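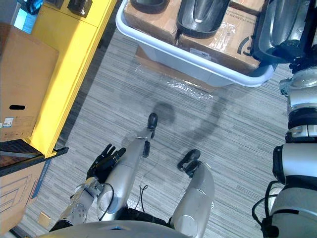

Aarti Rastogi reckons I spent most of last summer running a restaurant for ants, and that the surface spray was my way of shooting the waiters while the kitchen kept cooking.

She said it over the side fence while I was hosing down the back step for the third time that week, and I was a bit put out, because I'd been quite proud of my spraying. I had a system! Every morning I'd come out to the kitchen in my socks, find a black line running from the window frame to the toaster, and blast it. By lunch the line was gone. By the next morning it was back, usually a hand's width to the left.

If you live anywhere near Tranau you'll know the ones I mean. Little, dark, quick, no real bite to speak of, and keen on anything sticky. They move in after rain and they move in again when it's dry, so there's no weather you can cheer for. We're on Sover Road, where the houses are all on stumps and the gardens are all mulch, and I suspect the whole street is one big ant share house with people living on top.

What Aarti was getting at (once I'd turned the hose off) is that the ants you see are the ones out doing the shopping. The queens are tucked away under a paver or inside a wall, and a spray on the benchtop doesn't get anywhere near them. With some kinds of ant, knocking the trail about can even make a colony split and set up in two places, which might explain the bathroom.

So I stopped spraying. That was the hard bit. I wiped the trail with soapy water, fixed the seal on the honey jar and bought a sweet liquid bait from Boonchu Hardware for $34, which felt like a lot for something that looked like cordial. The idea with bait is that it's slow. The ants have to drink it, walk home and share it around before it does them any harm, and if it's too strong they drop on the way and the folks at home get nothing.

The first night I put it out, I rang Aarti in a panic. The bench was crawling. I had never seen so many ants in one spot and every one of them was mine. She told me to leave them alone and go to bed. A big turnout means they like the menu, and the worst thing you can do is wipe it all away at that point. I made my toast in the laundry for four days.

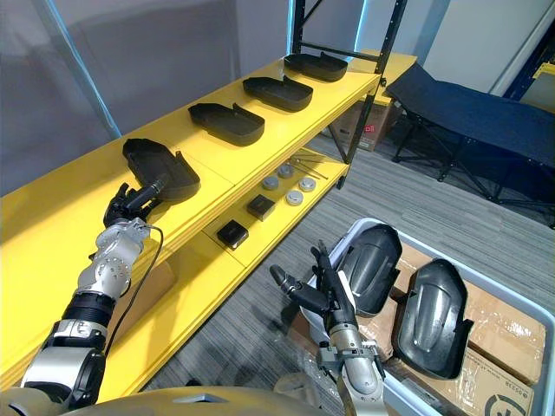 Where you put the bait matters as much as what's in it, and I got that wrong too. My first go was a puddle on a jar lid, and it ended up down the back of the stove. You want something shallow with a bit of an edge on it. Black plastic trays like the four lined up along that yellow shelf are the right idea, with the raised lip to catch spills, and each one well apart from the next so that a trail going one way doesn't have to cross the whole room for a feed. Set the bait station inside the tray, put the tray beside the trail and keep the lot well out of reach of kids and pets. Read the label first, every time, even if you've bought the same one before.

The other thing I learned is that ants change their minds. Sweet bait did wonders for me until December, when they walked straight past it to get at the cat's bowl. They were after protein. I swapped to a greasy bait for a fortnight (Votel does a paste one that smells like old peanut butter) and they were all over it. If you're not sure what yours are craving, put a dab of honey and a dab of peanut butter on a bit of card, leave it for an hour and see which end is busier.

Before all this I'd had a quote of $302 to treat the house and the path outside. It was a fair price, and if you've got ants that sting, or fine sawdust turning up under a timber frame, I'd pay it tomorrow. Those are jobs for someone who can tell you what you've got. If you think you've found fire ants, don't poke the nest or try to bait it yourself. Take a photo from a safe distance and report it to your state's biosecurity people.

As for my lot, the window's been clear for weeks. I've cut the jasmine back off the wall so it isn't a bridge any more, and I've run a bead of sealant around the frame. There's a new line along the clothesline post — I'm leaving that one be. Aarti says it's headed for her place.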